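Two-arm tabletop kits > Plaris bench pair, worth it at 845?

benchrat_elie
Joined the club of people with more robot than table. I bought the Plaris pair last month: two arms, two grippers, wrist camera, a box of clamps and a manual that was translated by someone in a hurry. Paid 845 on the spring sale, 900 with the spare finger set, which I recommend because you will drop a finger behind a radiator.

My test job is the pencil pouch. Pick it up, put it down, get the zipper open, get a pen out. My niece does all of that in four seconds while talking. Lifting it is the part the Plaris handles without drama, at least once you stop the default grip force from treating every object like it owes money. 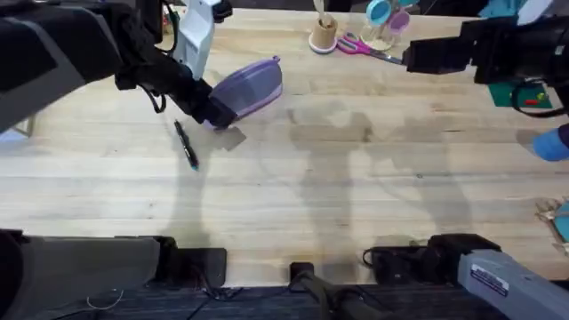
Left arm has the pouch, right arm is over by the scissors.

Happy to answer questions. Elie Salameh, if you know me from the old Ustano board.

torque_wrench_16
How's the clamping? I had the Ustano pair before this and the bases walked across the bench a hair at a time until they were looking at each other.

benchrat_elie
Solid. I've got mine on the near edge of a butcher-block top and they stay put. The cables are another matter. They're long enough to reach the next county and there's no routing worth the name, so they end up on the floor with everything else I own.

asmadi
I'll be the grump. 845 is a lot for two arms that need an afternoon of calibration every time the weather changes. I had a Plaris pair on loan through March and sent it back. Arms are fine. The software is a slideshow with a login page. Rizk sells a single arm for less and it comes with an editor that saves when you press save.

torque_wrench_16
A single arm can't hold a pouch and unzip it, though.

asmadi
It can if you screw a clothespin to the table. I'm serious, I did a whole jar-lid routine that way.

benchrat_elie
Anas, you also did a whole routine about how USB was a fad.

asmadi
Standing by it.

benchrat_elie
OK, since two people messaged me about the zipper, my notes so far, in the order that hurt:

1. Turn the grip force down before you do anything else. The slider goes to 16 and the factory sets it at 16. I run soft fabric at 2.

2. Approach the pull straight on with the fingers open only as wide as you need. On the wrist camera you want the tab hanging between the two fingers before you close. If it's off to one side you'll grab cloth and tow the entire pouch.

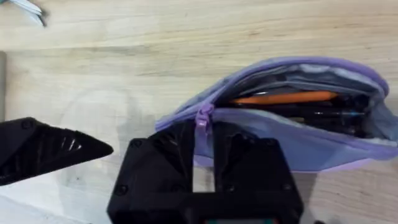
3. Give the other arm a park position. Mine likes to wander in from the left to watch, and the collision check is, let's say, optimistic.

4. Slow the pull way down on the corner. The straight stretch will forgive you. The corner keeps a list.

torque_wrench_16
Do you get it all the way open?

benchrat_elie
Some runs yes, some runs I get partway and it sulks. I'd put it down to my programming before I'd blame the arm. I changed three settings at once like an idiot so I can't tell you which one helped.

manifold_jo
Has anyone tried the Manisex soft tips on these? The stock fingers look awfully square for something as small as a zipper tab.

asmadi
Yes. They grip better and they leave crumbs. Also try explaining that brand name on an expense report.

manifold_jo
I'm self-employed, so I'd only have to explain it to myself.

benchrat_elie
I'm sticking with the stock ones for now — the flat faces are decent on a thin tab if you come in square. Would I buy the kit again? At 845, yes, grumbling. At full price I'd go look at Anas's clothespin.

asmadi
Clothespin is available for pickup, no calibration required.

torque_wrench_16
Does the spare finger set come with screws or do you reuse the old ones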